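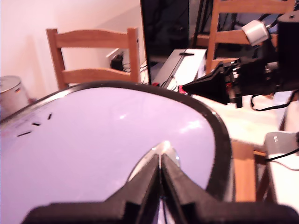 When I moved from Brno to Hobart, the first thing I learned about my new neighbours was what they put under the teapot. In my mother's flat the tray was an object for illness. If you had a fever, the tray came to your bed, and when you were well it went back behind the cupboard. In Tasmania I found trays standing out in every season, and in colours my mother would not have allowed, pale purple with a thick black rim for instance, a bit shiny, oval like a small pond. I began to ask people about theirs, and I have not stopped.

Bernice Abubakari keeps hers in the hallway. She grew up in a house where a guest was never handed a glass directly. The glass had to travel on something, even for two metres, even if the guest was only the boy from next door who wanted his ball. "My aunt would send me back to the kitchen," she told me. "I would arrive with the water in my hand and she would look at the hand." Her own children find this very funny, but I noticed that her older son brought my coffee on the tray.

The carrying is a skill, and it is disappearing from the cafés. Joon-young Cho worked 25 years at the Flenard, a hotel dining room that closed one November and is now a gym. New waiters there practised with six glasses of water on the back stairs before they were allowed near a customer. The heaviest thing goes over the palm, he explained, and you look at the door and never at the drinks. Today most places in his street bring plates by hand, and he thinks the tables are too close for anything else.

I asked him if he has a tray at home. He has four, and eats his dinner from one of them in front of the cricket.

There is also the question of what is a good tray. Mariama Sarpong, who sells second-hand kitchen goods at the Owusu market, told me buyers always lift one and pretend to walk with it. They want a rim high enough to stop a sliding cup, but low enough that the fingers can get under a plate. Round ones sell slowly because they do not fit on the arm of a sofa. She has about 70 in her garage, and her favourite is a tin one with a dent, which she refuses to price.

My mother visited last year. On the second morning I brought her breakfast on a tray, and she asked me, quite worried, if she looked sick.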